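Small Pan, Small Kitchen: Our Report on Cooking for One
Student project report, Home and Living Studies
October 17, 2021

When our group sat down in August to pick a topic, we went back and forth for a good long while, and what finally won was the humble little saucepan. Most of us had just moved into rooms in Trivedow, the student building up the hill, where the shared kitchens are friendly places but awfully short on shelf space. We wanted to know what a person living alone could sensibly keep on one shelf - cookware and fresh food together - and still feel like making supper at the end of a long day.

We sent a short questionnaire to the building and got 40 answers back, which made us very happy (thank you, everybody!). Of those, 30 people told us they owned a pan but had lost its lid somewhere along the way. That surprised us at first, and then we looked in our own cupboards and it didn't surprise us so much. So we decided that our starter set would treat the pan and the lid as one thing, stored together and washed together.

We settled on a black saucepan with a long blue handle and a clear glass lid with a blue knob, and added a bit of color from the fruit bowl.
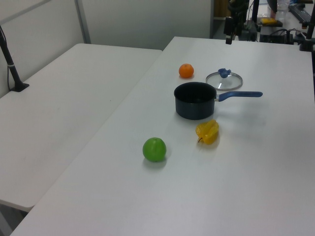

Barrett Yazzie wrote to us after our halfway talk that he would give up the lid before he gave up a second pan, as a plate on top does the same job when you're only boiling an egg. We talked that over for most of an afternoon. A plate does work, we tried it, but you can't see through it, and those of us who are nervous cooks like to keep an eye on things. The glass lid stayed in.

The produce took more thought than the pan did. We wanted things that could sit out for a few days without fuss, and that a person could eat raw if the evening got away from them. Something orange and round and something green and round were easy choices, and the yellow piece was there for the cheerful look of it as much as for supper.

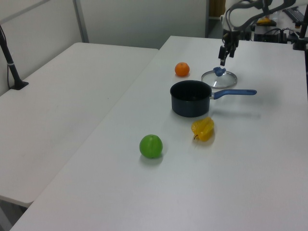 Couldn't you stew the fruit in that same pan, one reader of our draft wanted to know, and get a dessert out of it too? You certainly could, and we wish we had thought of it sooner! We made a small batch with apples and a spoonful of sugar, and it was gone before the washing up was done.

If we carry on next term, we'd like to test how the set stores in the narrow Trivedow cupboards, with the lid turned upside down on the pan so the knob points inward.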